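### 4.2 Occupancy and the matter of taste

Of the 644 garden seats logged in the Zusisia survey, most had been bought for how they looked from the kitchen window. Few had been bought for sitting on. Schumacher and Abdella noted the same tendency in their earlier work on pergolas, where owners spoke at length about proportion and then ate indoors. Our own households were no better behaved. One respondent described her bench as "very Nordic" and, when pressed, could not recall having used it since July.

We grouped the seats by the style their owners claimed for them, a method with obvious faults. "Mid-century" covered anything with thin legs. "Rustic" covered anything that wobbled. Where two members of a household disagreed, we took down both answers and left the room. Six styles survived this process, and it is these that we list below — the order is alphabetical, whatever the owners of the "Alpine" group may think.

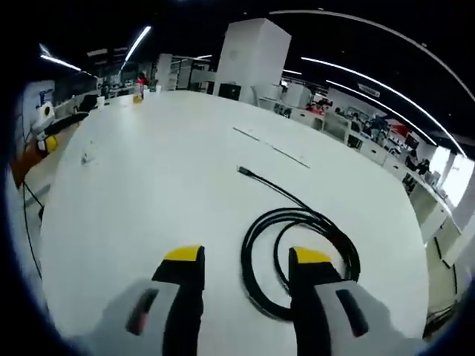

**Figure 3.** Cable and connector on the table.

The strongest predictor of use was the distance from the back door. Seats within 5 metres were sat on most days in fair weather, whatever their style and however ugly their owners admitted them to be. Beyond 20 metres, use fell away sharply, and the seat took on what Arnardóttir calls an ornamental career. Several had acquired a pot plant. Price had no effect that we could find, which caused some distress at the feedback evening.

Shade mattered less than expected. Bach's model, built on courtyards in warmer places, gives it a heavy weight, and we suspect that our respondents, offered any sun at all, simply went and sat in it. Shelter from the wind did matter, though owners seldom mentioned it until asked. A plain plank against the shed wall, built by a previous tenant and claimed by no style whatever, was the best-used seat in its street.

We do not suggest that designers stop drawing handsome benches. The owners enjoyed looking at them, and looking is a use of a kind, though our coding sheet had no box for it. The revised sheet, given in Appendix B, has one.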